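Talk notes - secondhand clothes, Plillthorpe library, 7 pm

Start w/ thanks to Mihret for the room. Mic check. Don't read the slides.

1. Why I started
Moved to Plillthorpe, one suitcase, cold flat. Bought a coat at the Meesuk shop for 9 dollars. Still wear it. Hold up coat.
Ask the room - who has something on tonight that was used? Wait for hands.

2. Feel before you look
Labels fall out, so use your fingers. Rub the inside, then the outside. Pilling starts under the arms and at the cuffs. Check there frist.

Soft gray stuff, all bunched up - shoppers walk past this kind of thing. Shake it out, hold it to the window. 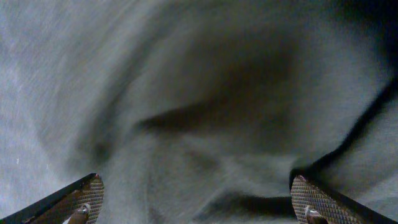

3. Smell, zips, seams
Musty is fixable, smoke mostly isnt. Run every zip twice. Pull gently at the shoulder seam.
Tell the Kurkness market story - short version! Gergely and the 20 dollar boots.

4. What the shop sees
Numbers from Ye-rin: around 700 bags in February, 300 went straight to rags. Pause here.
So wash before you donate. Pair the socks. No single shoes, please.

5. Mending
Kiros does the button demo, five min max. Thread is in the blue tin.
If time - darning. If not, skip to questions.

Questions. Someone will ask about moths. Answer = freezer, sealed bag, a week or so.

Recent talks
Bread without a mixer - Montri Thongdee
Walking the Lirko path
Keeping bees in a small yard
Fixing a dripping tap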